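Stuffed toy

A stuffed toy is a toy with an outer fabric sewn from a pattern and filled with a soft material. It is also called a plush toy, plushie, stuffed animal or, in British use, a soft toy or cuddly toy. Most stuffed toys are made in the shape of animals, with bears, rabbits, dogs and cats the most common, though dolls, vehicles, food items and characters from books and films are also sold. They are used as children's toys, comfort objects, gifts, prizes and collectibles.

Materials

The outer fabric of a modern stuffed toy is usually a synthetic pile such as polyester plush, fleece or faux fur. Older toys were made of mohair, cotton, felt or wool. Pile length has a large effect on the look of the toy. Short pile keeps a printed or stitched face easy to read, while long pile gives a fluffy outline and hides the seams. Curly or textured pile is often used on bears.

Early fillings included straw, wood shavings, sawdust and cotton. Polyester fiber is now the standard filling. Plastic pellets or beans may be added to the paws and seat so that the toy sits upright. Eyes and noses are either plastic parts locked in place with a washer or embroidered onto the face. Embroidery is preferred on toys meant for babies.

Types

Teddy bears form the largest group. Jointed bears have disks inside the shoulders and hips that let the limbs turn, and unjointed bears are sewn in a fixed pose, either sitting or with the arms and legs spread. Character toys follow a licensed design and often include clothing that is sewn to the body.

Clip-on plush toys are fitted with a metal clasp or chain so that they can be hung from a backpack or a set of keys. Many are under 6 inches tall, but clasps are also found on larger toys. Ribbons, bows and small garments are common additions and may be removable.
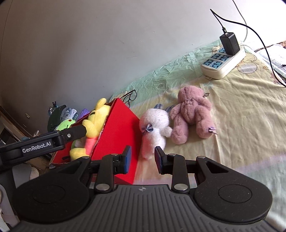 Storage and display

Stuffed toys are commonly kept on beds, shelves and window seats, or in bins, baskets, nets and boxes. Cardboard boxes are cheap and light enough for a child to move, but they soften in damp rooms and offer little protection from insects. Sealed plastic bags keep out dust, although toys should be fully dry before they are put away. Long exposure to sunlight fades dyed fabric, and red and pink shades tend to show it early.

Toys stored under weight lose their shape. Light shaking and a few days in the open will restore most polyester fillings.

Care

Many stuffed toys can be washed by machine in cold water on a gentle cycle, inside a mesh bag or pillowcase. Clasps, tags and loose clothing are taken off first where possible. Toys with battery units, cardboard parts or natural fillings are cleaned on the surface with a damp cloth. High dryer heat can melt or mat synthetic pile. Matted fur is loosened with a soft brush once the toy is dry, working in the direction of the pile.

Collecting

Collectors usually value a toy by maker, age, condition and the presence of its original tags. Some specialize in a single animal or a single character. One private collection, assembled by Jordan Stockdale in the town of Plollness, holds over 3,000 pieces, of which 150 are rabbits. It includes a nearly complete run of the bears made by Schmieder and 70 clip-on animals from the Iria line, which was sold mainly through gift shops. Part of the collection goes on display each January at the Plollness town library.

Feveck, a smaller maker, sewed its name into the left foot of each toy. Examples with the label cut out are common and sell for less.

See also

Teddy bear
Rag doll
Comfort object
Toy box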